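电脑里的处理器是怎样装上去的

少年技术读本·机箱里面(适合小学高年级阅读)

处理器的英文缩写是 CPU。计算机执行的每一条指令都要经过它:取出指令,弄清指令的意思,进行运算,再把结果送回去。打字、看视频、做算术题,在处理器看来都是一长串指令。

本文讲的是台式电脑的处理器。它是一块方形薄片,可以从电路板上取下来,也可以再装回去。平板电脑和手机的处理器一般焊死在板上,不在本文范围之内。

一、处理器的外形

处理器分上下两面。上面是一块银色金属盖,学名叫“集成散热顶盖”。真正负责运算的硅片藏在金属盖下面,面积比盖子小得多,也很脆。金属盖有两个作用:保护硅片,把硅片产生的热传出去。

金属盖下面是基板。基板是一块很薄的电路板,常见的颜色是绿色,边缘比金属盖略宽,所以从上往下看,盖子四周有一圈窄边。
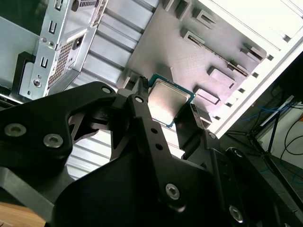 拿处理器时,只能接触两侧的边缘。金属盖上沾了指纹,可以用专用的布擦掉;底面沾了油污,就可能造成接触不良。底面分布着许多镀金的小圆片,叫“触点”,每个触点负责一路信号或一路供电。

二、插座

主板是机箱里最大的一块电路板。处理器、内存条、硬盘和风扇都直接或通过电缆连接在主板上。主板上安放处理器的位置叫“插座”。

本文介绍的插座类型叫 LGA,中文是“触点阵列封装”。它的特点是:处理器底面是平的,弹性针脚长在插座里。处理器压下去以后,每根针脚顶住一个触点,电路就接通了。

针脚比缝衣针细得多,而且略微倾斜。手指碰一下,衣袖刮一下,都可能把它弄弯。弯掉一根,电脑可能认不出一条内存,也可能完全不能开机。
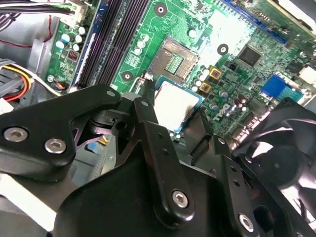
插座外围有一个金属框,旁边有一根细长的金属杆,叫“固定拉杆”。拉杆压下并扣住以后,金属框会把处理器紧紧压在针脚上。拉杆利用的是杠杆原理:手在长的一端用较小的力,短的一端就产生较大的压力。

插座附近还有几种元件。细长的插槽用来插内存条。直立的小圆柱多数是电容器,它能储存少量电荷,使供电电压保持平稳。绕着铜线的方块或圆环是电感器,与电容器配合工作。

三、方向

处理器是方形的,看起来有四种放法,正确的只有一种。厂家用两种办法防止放错。

第一种是三角标记。处理器的一个角上印有小三角,插座的一个角上也有对应的标记,两个角必须对齐。

第二种是缺口。基板边上开有小缺口,插座内壁有凸起,缺口套住凸起,处理器才能放平。方向不对时,处理器会翘起一边。遇到这种情况应当拿起来重新对准,不可以用力按。

四、安装顺序

以下步骤必须由成年人操作,或者在成年人陪同下进行。

1. 关机,拔掉电源线,等待 5 分钟。
2. 触摸接地的金属物体,放掉身上的静电。
3. 打开机箱侧板。
4. 松开固定拉杆,掀起金属框。
5. 捏住处理器两侧,对准标记,垂直放下。
6. 确认处理器平整,没有翘起。
7. 合上金属框,压下拉杆并扣好。
8. 涂导热硅脂,安装散热器。

第 5 步最容易出错。处理器应当竖直下落,接触插座以后不能再左右推动。初学者最好先用没有针脚的练习板反复练习这一步,熟练以后再接触真正的主板。瓦尔滕斯泰德(Valtedstead)的少年电子班规定,每个学员在练习板上连续放好 16 次,才可以进入下一课。 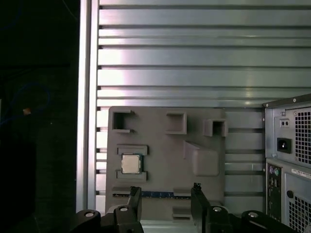

图3 灰色板上的处理器,上下两侧各有一个凸起的卡片。

练习板不通电,用来练手的位置和力度。练习时手腕应当有支撑,眼睛在处理器的正上方。从侧面看,容易把边缘的位置判断错。

五、静电与热

人在地毯上走动,身体会带上静电。冬天摸门把手时“啪”的一声,就是静电在放电。这样的放电对人没有伤害,但电压可达几千伏,足以击穿芯片里极细的电路。戴防静电手环是比较可靠的办法:手环通过一根导线接地,电荷随时流走。

处理器工作时会发热,热量先传到金属盖,再传到散热器,最后由风扇吹走。金属盖和散热器表面看上去平整,放大以后都有细小的凹坑,凹坑里的空气传热很慢。导热硅脂的用途就是填满这些凹坑,用量有一粒豌豆大小即可。

六、检查

合上侧板之前,应当再看一遍:拉杆是否扣紧,电缆是否碰到风扇,有没有多出来的螺丝。掉在主板上的螺丝会造成短路,必须找到并取出。 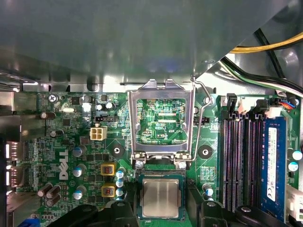 弗朗辛·麦金农(Francine McKinnon)来信补充:检查时最好把拆下的螺丝按位置分放在小格子里,装完后哪一格没有空,就知道哪里漏装了。她还问,处理器放好以后如果电脑不开机,是不是一定装坏了。

不一定。常见的原因还有内存条没有插到底,以及处理器旁边的供电插头没有接上。应当先断电,再逐项检查,最后才取出处理器,查看针脚。

词语表

触点:两个导体互相接触、让电流通过的部位。
基板:承载硅片和触点的薄电路板。
散热器:带有许多金属片、用来散发热量的部件。
短路:电流没有经过应走的线路,直接从近路流过。

下一篇:内存条为什么有缺口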